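Stage & Studio > Floors > Roll-out dance floors

Search the shop Search term Go

Mivar roll-out dance floor, reversible black/grey

We love this floor! The Mivar is a soft vinyl that rolls out in minutes and lies flat almost at once, even in a chilly church hall, and dancers keep telling us how kind it is to bare feet. There's enough grip for a fast turn to stop where you meant it to, and enough slide for long floor work without burnt knees (contemporary people, you know the ones). Black on one side, grey on the other, both matt, so side light doesn't bounce back into the front row.

Chia-hao Ng toured a duet on it last April, and it came home with hardly a mark.

Each roll is 11 m long and can be cut to length. Join the strips with our Brundik tape, 70 mm wide, in matching black or grey. Leave a hair's gap between strips if the heating will be on.

Clean with warm water and a drop of mild soap. No wax, no rosin, and please store it rolled on the tube, lying down!

Order code: MV 515
Sold by the full roll or cut strip. Samples of both colours are free, just ask Ákos Gál in the shop.

Tags: dance floor, vinyl, touring, rehearsal room

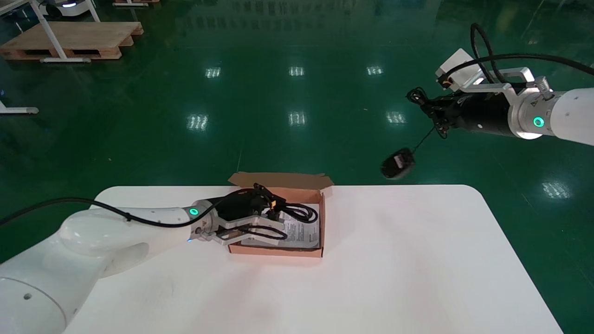
Coiled black cable and open cardboard box on a white table.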